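Bittencourt Laboratory Reports Method for Teaching Robots to Handle Household Containers

DRIRNESS — Researchers at the Bittencourt Laboratory have developed a training method that allows a robot to learn to grasp and turn everyday containers from a limited number of human demonstrations. The method, named Drurix, relies on close-range views recorded at the robot's wrist.

In the study, operators guided a two-finger gripper through 3,122 short handling sequences. After a review for completeness, 2,650 were used for training. The remainder were set aside and played no part in the results announced Monday.

"Printed boxes and tins are a demanding test," said Tainá Frota, who led the study. "The surface is busy, the corners are rounded, and the view changes quickly as the fingers come close. We wanted a method that would learn from those moments and keep them in the data."
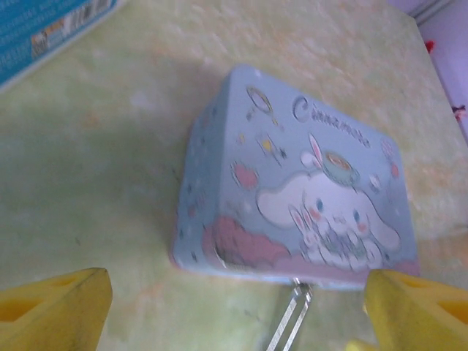 Drurix divides each sequence into an approach, a contact and a release, and gives additional weight to the images recorded nearest to contact. Earlier work at the laboratory treated all images equally, and many blurred views were discarded before training began. The new method retains them and pairs each one with the recorded position of the fingers.

The team evaluated the trained system in 900 trials divided among 5 container types, none of which had appeared in training. Compared with the laboratory's previous method, Drurix completed more grasps on the first attempt for every container type. The smallest gain was recorded for soft-sided packages — an area the team intends to study next.

The work was carried out with Primbridge, which supplied the control software. The laboratory will release the training sequences and evaluation procedure to other research groups in January. Requests for access may be directed to the Bittencourt Laboratory press office.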